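5 Marking regions and checking the segmentation

This section covers the region editor in Skerik, the part of the Dronov software that sorts each recorded view into surfaces, objects and tool. Do this once for every new table layout, before you start a planning run. You need a calibrated wrist camera (section 3) and at least one recording loaded in the project.

5.1 Choose a reference view

1. Open the project and click Views.
2. Drag the slider to a point where the fingers are open and the target objects are on the table. Hold Shift to move one view at a time.
3. Click Set as reference. The view number appears in the title bar, for example 259 of 2,372.

A good reference view shows part of the table with nothing on it, so that the plane fit has something to work from. It doesn't matter if an object is partly covered by a finger.

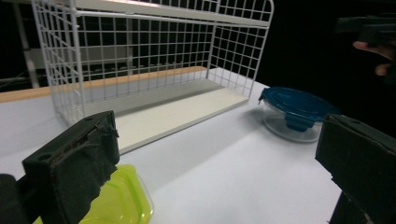 Figure 5-1. Reference view with open wire basket, blue-lidded glass container and both fingers.

5.2 Mark the regions

1. Select Surface and click on a bare part of the table. The fitted plane is shown in green.
2. Select Tool and draw round each finger, including the foam. Tool regions are left out of all later steps.
3. Select Object and click once on each item you want the planner to handle. Items that run out of view can be marked, but they stay locked until another view shows them whole.
4. Select Ignore and draw round hands, other devices and anything beyond the table.
5. Click Save regions.

Note: The wire basket needs its own setting. Select it, open Properties and change Type from Solid to Mesh. The basket floor is then fitted as a separate surface, and the gaps in the wire are no longer filled in.

Note: Clear glass often gives a broken outline. Mark the lid first, then use Extend down to take in the body.

5.3 Check the result

1. Click Play regions. Skerik carries the marks through the next 200 views.
2. Watch the strip at the bottom of the window. Red bars show views where a region was lost.
3. Stop at the first red bar, correct the outline and click Play regions again.
4. When the strip is clear, click Send to planner.

Shadows cast by wire on a pale surface may be picked up as small objects. If this happens, raise Minimum size to 40 and repeat step 1.

CAUTION: Do not send regions to the planner while any Tool region is missing. The planner will treat the fingers as obstacles and may refuse every grasp, or plan a path from the wrong starting point.

Regions made in Zunska can be imported with File > Import. Tang files must be converted first; see section 9.2.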